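Govach Cat Care: Whiskers and Coat FAQ

Why do cats have whiskers?
Whiskers are stiff hairs set deeper in the skin than ordinary fur. Nerve endings at the root register small movements of air and light contact.

Should whiskers be trimmed?
No. They have no feeling along their length, but a cat with cut whiskers judges gaps poorly until they grow back.
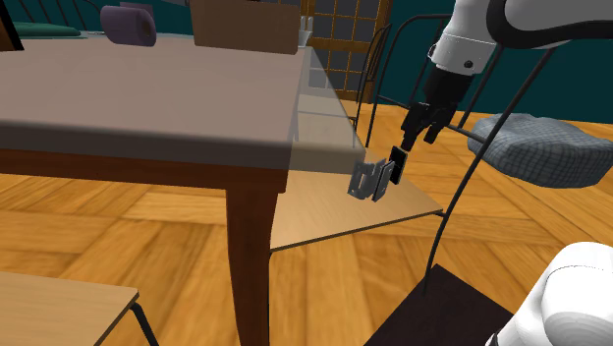 Is it normal to find a shed whisker?
Yes. Whiskers fall out singly and are replaced. If several go from one side within a few days, ask your vet to check for mites or a skin infection.

How often should a long-haired cat be brushed?
Daily, with a wide-toothed comb. The Briltex comb we stock suits most coats. Short-haired cats need 2 sessions a week.

Do you sell clippers?
We do not. Mats close to the skin should be removed by a groomer or a vet. 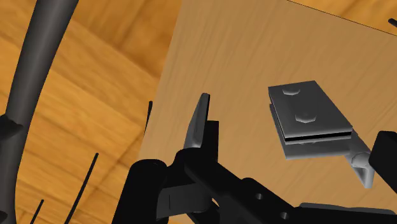 Can I use dog shampoo on my cat?
No. Some dog products contain permethrin, which is poisonous to cats. Use a product labelled for cats.

When does the heavy moult start?
Usually in spring, with a lighter one in autumn. Indoor cats may shed all year.

Where do you deliver?
Orders from the Grullamden depot go to all mainland addresses. Parcels over 800 g are sent by tracked post.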